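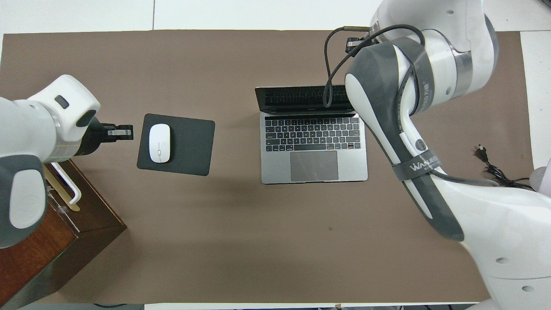 Left gripper open at the mouse pad, right arm over the laptop.

1/ Notes on how the two-arm desk cell at Brernby is set up and kept running. Posting them because Reynaldo Pangilinan takes over the upkeep from me and asked for it in writing. Dated 2021-09-01. Anything older than that in the Kusard wiki is wrong.

2/ Task: left arm takes hold of a computer mouse and moves it over the pad. Right arm works at the laptop. The arms face each other across one table and share the middle of it, so most of the setup is about keeping them out of each other's way.

3/ Mat first. Brown-gray paper, replaced when it tears or curls. Flatten it before anything goes on top. A ridge of two millimeters under the mouse pad is enough to make the left fingers touch down early and trip the force limit.

4/ The pad may sit a little rotated. The mouse may not. Front end toward the far side of the table, middle of the pad. Grasp width is set for the long sides of the shell. Come in at an angle and the mouse spins out.

5/ Fingertip pads on the left gripper: light gray, push fit, one on each finger. Wipe with alcohol at the start of a shift. Swap both at 1,000 grasps even if only one looks worn. Last pair went to 553 before one of them split, so check them at half life too.

6/ After a pad swap, rerun the gripper zero. Close fully, hold four seconds, store. If you skip this the reported opening is off by the difference in pad thickness and the grasp check fails on good grasps.

7/ Right arm cable. Black, loops over the arm and runs down the side. Leave slack in the loop. In June I had it strapped tight and got 354 encoder warnings in one night. Loosened the strap, moved it one hand's width up, warnings stopped.

8/ To check the slack: jog each right arm joint to both ends of its allowed range at 10 percent speed and watch the loop. It should never go straight and never hang low enough to brush the laptop screen. Do this after every strap change.

9/ Laptop: screen tilted back, keyboard toward the near side. If anyone closes the lid to carry it off, reteach the screen height when it comes back. The hinge does not return to the same angle. Arlo Kowalczyk made a cardboard wedge for it. The wedge is in the Duman drawer.

10/ Keep the near half of the mat clear. Both arms use it for the retreat move. Coffee goes on the other bench.

11/ Open item: left wrist drifts almost a millimeter over a long run. Rezeroing clears it. Drultesby has the log and wants a second one taken from a cold start. Reynaldo, that one is yours now.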